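How to Waterproof Leather Boots Without Buying the Whole Shelf

Every boot counter wants to sell you a cleaner, a conditioner, a sealer, a spray and a brush for each one. I have done it their way and I have done it the cheap way, and after a winter of slush I couldn't tell which pair had been which. So here is the cheap way. It's for smooth, oiled or waxed leather. If your boots are suede, stop reading, wax will flatten the nap for good.

What you need

One tin of plain wax or grease. I use Alodard, which cost me $21 and has lasted three winters. The label claims 78 days of protection per coat. I have no idea how they got that number and I wouldn't plan around it.
Two old cotton rags
A stiff brush
A spare toothbrush

Step 1. Take the laces out

Yes, all the way. You can't get at the tongue otherwise, and the fold beside the tongue is where mine always leaked first.

Step 2. Get the dirt off

Brush them dry, then wipe with a damp rag. Skip the special soap unless there's road salt, in which case a little white vinegar in water takes the line off. Let them dry overnight, away from the heater. Arturo Parisi, who resoled my last pair in Jutport, says most of the cracked boots he sees were cooked on a radiator. He also sells boot trees, so take his other advice with some care.

Step 3. Test a spot

Put a dab inside the tongue and leave it an hour. Most greases darken leather. "Won't change color" on a tin means it won't change the color of black boots.

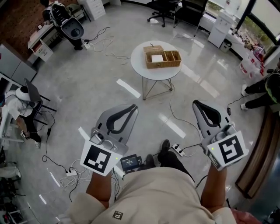
Step 4. Work the wax in

Use your fingers. Warm hands soften it enough, and a hair dryer mostly gets you a runny mess in the stitching. Thin coat, small circles. Push it into the welt seam with the toothbrush.

Step 5. Wait, then wipe

Give it a few hours and rub off whatever is still sitting on top. If it feels tacky, you used too much. Everybody does the first time.

Step 6. Check it with water

Flick some drops on the toe. They should bead. If they soak in, do a second thin coat. A third has never done anything for me.

How often?

I do mine in November and again when water stops beading. Sum-yee Cheng wrote in to say she does hers monthly and they look great. Maybe so, but she also told me she drives to work.

Don't bother waxing the rubber part of a rubber-bottomed boot. Rinse it and move on.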